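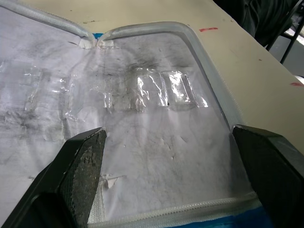
The old zip case, opened out flat on the table.

February 12, 2025

So I've finally started sorting out my sewing things, and it has taken over my life a bit. I learned to sew from library books and stubbornness, and for years I've bought fabric the way other people buy crisps. One more remnant, it was only small, you know how it goes!

What set me off was a trip to Gundcombe back in November. There's a little haberdashery there called Montecinos, up a very steep hill, and I came out with a metre of mustard corduroy feeling terribly pleased with myself. Got home, opened the cupboard, and there was a metre of mustard corduroy already in it. Same shade. I had to sit down.

The rule now is that nothing new comes in until I've made 5 things from what I own. So far I've managed two cushion covers and most of a skirt (the waistband and I aren't speaking). The skirt is from a Pulatard pattern, and their sizing is generous, so do measure yourself before cutting. I didn't, and I've lost a whole evening to taking in the side seams.

Buttons are the other problem. I tipped them all out and counted, and there are 949. I was a bit disappointed not to hit 1,000, if I'm truthful — I did consider buying 51 more and then remembered the rule. They've gone into jam jars by colour, apart from the odd ones, which are in a bowl by the kettle until I think of something.

Next up is the wool, which lives under the bed and which I'm slightly afraid of. If anyone has a good way of keeping moths off without the whole room smelling of lavender, please tell me in the comments. I've tried cedar balls and the cat keeps stealing them.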